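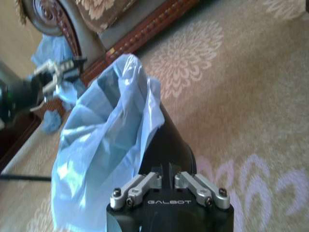 Well, the spring clear-out has me by the ankles again. I swore I'd have the front room sorted before March, and I've filled 13 bags for the Kasik Street thrift shop so far, mostly curtains and my old knitting magazines (sorry, Mum!). 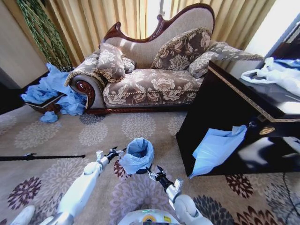

The chaise, floral cushions and all
Drop-off is at the side door on MacPherson, $2 a bag if you want them picked up.

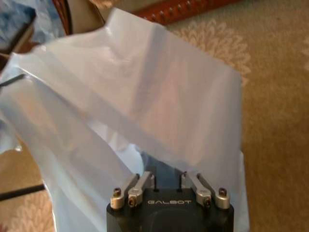 Yaw Amegashie wrote in to say the shop can't take pillows or anything electric this year, so check before you haul it over. 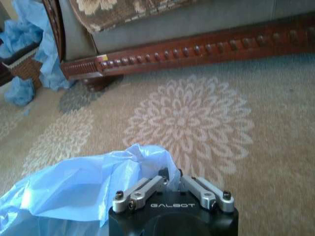
Light blue plastic, mid clear-out
More next month, if I can find my desk!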